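Plurcombe College
Introduction to the Study of Religion
Notes for Week 6: Religion at Home
Nouhaila Hajji
3/9/26

These are my speaking notes, tidied up a bit for the people who asked. They don't replace the reading. If something in these pages doesn't match what I said in the room, go with the notes, because I had more time with them.

Where we are

For the first five weeks we mostly stayed in public buildings. We did the mosque, the synagogue, the parish church and the temple, and we talked a lot about who stands where and who gets to speak. That was on purpose. Public worship is easier to study. It has a schedule, it has a door you can walk through, and there's usually someone with a title who will answer your questions.

This week we go home with people. Most religious practice in most places happens in houses and apartments, done by people with no title at all, and for a long time scholars either skipped it or treated it as a watered-down version of the real thing. I want you to be suspicious of that phrase, "the real thing." When you see it in an older book (and you will), put a mark in the margin and ask who decided.

Three terms

You need these for the short paper, so I'll go slowly.

Domestic religion. Anything religious that is based in the household. Blessings before food, lighting candles, a shelf with pictures and incense, teaching a child a prayer, covering a mirror after a death. It's a location word. It doesn't tell you whether the practice is official or unofficial, and people get this wrong on the exam every single year.

Official religion. What the institution teaches, approves or requires. Notice that plenty of official religion is also domestic! The Passover seder is the obvious case. It happens at a table in a home, and it follows a set order and has a book. So does a lot of Ramadan. The fast is a formal duty for adult Muslims who are able to keep it, and the meal that ends each day of it is very often eaten in somebody's kitchen.

Lived religion. This one is an approach more than a thing. It means you start with what people do and say, and only after that look at what the texts say they should do. It doesn't mean the texts don't matter. The people you're studying often care about the texts very much and will be happy to tell you so for an hour and a half.

A student asked after class whether "folk religion" is the same as domestic religion. No, and I would stay away from the term in your paper. It usually means "practices the writer looks down on a little." If you quote an author who uses it, that's fine, just don't pick it up yourself.

Time in the house

Homes keep religious time in their own way. A congregation has a calendar on the wall and a bell or a call. A household has to remember. Think about who does the remembering. In a lot of the families we have good studies of, one person knows when the fast starts, when the candles have to be lit, which week the relatives need a phone call. Very often it's a woman over fifty. If she gets sick or moves away, the calendar can fall apart in a year, even though everybody in the house would still tell a survey that they belong to the same religion they always did.

That's a good thing to keep in mind when you look at survey numbers, by the way. "Do you attend services?" is a question about buildings. Someone can say no to it and say grace three times a day.

The Varneda interviews

I did these when I was a graduate student, so be kind. Varneda is a mill town, or used to be one, with two Catholic parishes, a small mosque over a tire shop, and a Pentecostal church that moves around depending on the rent. I talked with 48 households. I asked each of them the same opening question, which was "What do you do at home that you would call religious?" and then I mostly kept quiet.

The first answer was nearly always "Oh, nothing much." I want you to write that down. If I had turned off the recorder at that point I would have had a very short dissertation. But people kept talking, and what came next was long and detailed — the grandmother's rosary in the glove compartment, the corner of the bedroom kept clear for prayer, the piece of palm behind the picture, the verse taped inside the cupboard where the coffee is.

So why "nothing much"? My reading, and you are welcome to argue with me, is that the word "religious" had already been claimed by the buildings. People heard the question and thought about attendance. When I changed the wording later on and asked "Is there anything you'd feel bad about skipping?" the answers came right away. One man talked about crossing himself when an ambulance goes by until his soup was cold.

Two cautions about this material. The households agreed to talk to me, so the sample leans toward people who like company. And I'm from a Muslim family, and I know it changed what people chose to tell me. Some of the Catholic families explained things to me they'd never have explained to a neighbor. Some of the Muslim families skipped things because they figured I knew already. Both of those are useful, but only if you notice it while it's happening.

Ordinary things and set-apart things

This was the part of the lecture where we ran short, so I've written it out more fully.

The older theory said religion draws a line between sacred things and everyday things, and that the two have to be kept apart. It works pretty well in a temple. It gets messy in a house, where there are only so many rooms and everything gets used. A dining table is for bills, homework, haircuts and holy days. The same cloth might cover the bread on a Friday night and be a plain napkin by the middle of the week, or there might be a cloth that nobody is allowed to use for anything else. Both kinds of household exist, sometimes on the same street.

What I'd like you to look for is the switch. How does a family turn an ordinary surface into a prepared one? Usually it's something small. They clear it, wipe it, cover it, light something, say something, or make everybody sit down at once. The old theory had the line in the right place, I think, but it imagined a wall, and in a house it's closer to a door that gets opened and shut all day.

Clothing works along the same lines. Most of us in the room on Monday could name something we wear, or our parents wore, only for prayer or for a holiday. Then there are clothes that become fit for prayer simply by being clean and modest enough, with no special label on them. Rules about cleanliness in several traditions are really instructions for taking a normal shirt and a normal body and getting them ready.
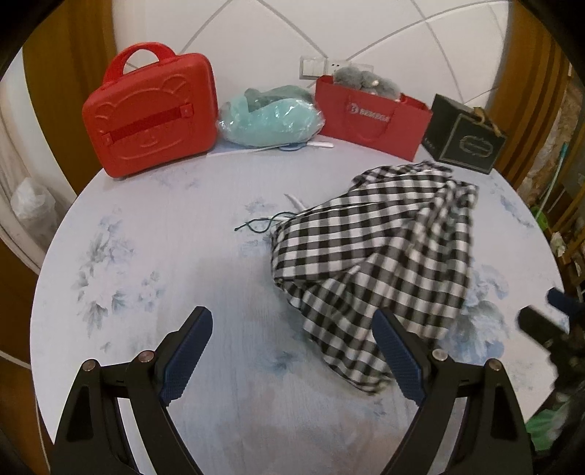

Checked gingham garment on a round table with a printed floral top.

Please don't turn this into a hunt for symbols. Last January I got a stack of papers where every fruit bowl stood for abundance. A fruit bowl can be a fruit bowl. Ask the person who lives there, and if they say it means nothing, put that in your notes too.

One more distinction and then I'll let you go. Some objects are kept because of what they are (a copy of scripture, a blessed medal). Others are kept because of who had them first. The second group is where families surprise you. A chipped saucer can get treated with more care than the printed prayer hanging over it if the saucer came over with somebody's mother. Is that religion? I don't think you need to decide before you describe it. Describe first.

Things people asked

Does a home shrine need to be blessed by clergy? It depends on the tradition, and even inside one tradition it depends on the family. Don't guess. Look it up and then ask someone.

Is saying grace a ritual if you do it without thinking? Yes. Most rituals are done without much thinking a good deal of the time. We'll come back to this in Week 8 with habit and attention.

Can I write about my own house? You can, and some of the best papers have been about the writer's own kitchen. It's harder than it sounds. You have to explain things you've never had to explain.

Reading for next time

The Clornetti chapter on meals and guests, all of it. It's in the course packet. Skip the long footnote on table manners unless you enjoy that sort of thing (I do).

From the packet, also the two short letters on keeping a fast while living with people who don't.

Short paper

Choose 2 practices that happen in a home. One should be something an institution requires or teaches, and the other should be something it doesn't mention. For each one, write 200 words of plain description, with no interpretation at all. Then write a page comparing how a person would learn each of them. Who teaches it, at what age, and what happens if you get it wrong?

If you interview someone, use the consent sheet and change the name. Don't record kids. Don't take pictures of prayer unless you've been told clearly that it's okay, and ask again on the day.

Papers go in the box outside McGrath 6, not under my door — I have a rug there and they slide under it. Office hours are the same as always, and I'm happy to look at a description before you hand it in if you bring it printed.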